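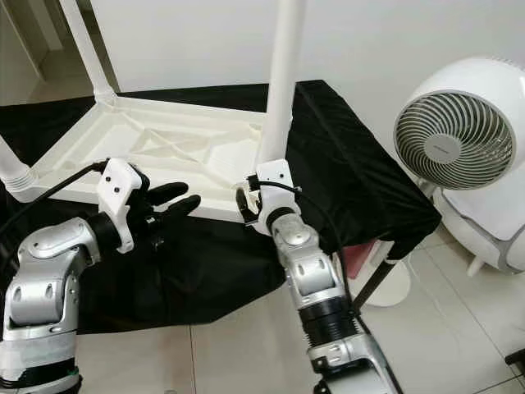
Flat-pack people will tell you a table is finished when it stands up. I have been putting tables together at the Karndale hall long enough to know that the real work goes on while the thing is on its back. This one is white plastic, legs in the air, parked on a black cloth that is far too dressy for the job. The underside is the side I like best, all ribs and diagonal braces, somebody's careful engineering aimed at the floor for the rest of its life. The leg on the left has a threaded collar where it meets the top, and I could look at a good collar for longer than is polite.

What follows are notes to go with the gallery, mostly about tables and partly about my temper.

**On threads.** Start every leg by hand. Turn it backward until you feel a small drop, then forward. If it fights you in the first half turn, it's crooked, and it will stay crooked through every potluck until you retire.

**On cloth.** Molded plastic scuffs if you glance at it. Put something soft under the top before you flip it. Kathleen McGrath uses old bath towels over in Lustthorpe and has never let me forget it.

**On fans.** The white one on the right is a fixture of the season. July in Karndale is no time to be bent over a tabletop without moving air, though a fan will also find your instruction sheet and send it under the piano.

**On quantity.** Clellmont ordered 70 tables for their fair and gave themselves one Monday to build them. I went over at 5 in the afternoon with sandwiches. They were speaking to each other only through the sandwiches.

**On wobble.** Check the floor first. Our tile slopes toward the kitchen, and I once took apart a perfectly good table twice before I put a marble down.

**On leftovers.** Spare caps go in the coffee can by the back door. Please stop putting batteries in it.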